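Why are there little drops inside a bottle?
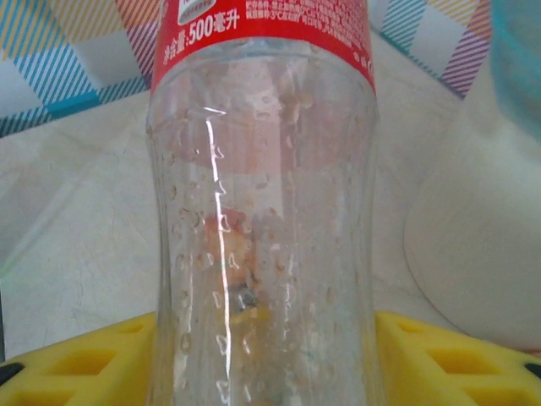

Small drops on the inside wall of a clear bottle. The label tells how much it holds: 500 ml.

Have you ever looked closely at a plastic bottle of water? Sometimes the wall is covered with tiny beads, like the beads of a broken necklace. Where do they come from?

Water can hide in the air. When it hides, we call it water vapor. You cannot see it, because its pieces are much too small. The air in your kitchen has water vapor in it, and so does the air inside a closed bottle.

Now imagine a bottle with a little water in it, standing in a warm place. Some of the water goes up into the air of the bottle. In the evening the room gets cooler, and the plastic gets cooler too. The vapor touches the cool wall and turns back into drops. This is called condensation. It is a long word, but you can say it slowly: con-den-sa-tion.

We use cookies to remember your settings and to count our visitors. Accept all – Manage choices

Why do the drops not fall down at once? Water likes to hold on to itself, and it also holds on to the plastic a little. A small drop is very light, so it can stay on the wall. When two drops meet, they become one bigger drop. When it is too heavy, it slides down and takes other drops with it.

Try it at home

Take a clean, clear bottle and ask an adult for warm water – not hot! Pour in 5 spoons of it and close the cap. Put the bottle in the fridge and wait 11 minutes. Then look at the wall above the water. Do you see a fog, or can you already see round drops? Draw what you find. You can try again in October, when the mornings are cold, and leave the bottle on the balcony.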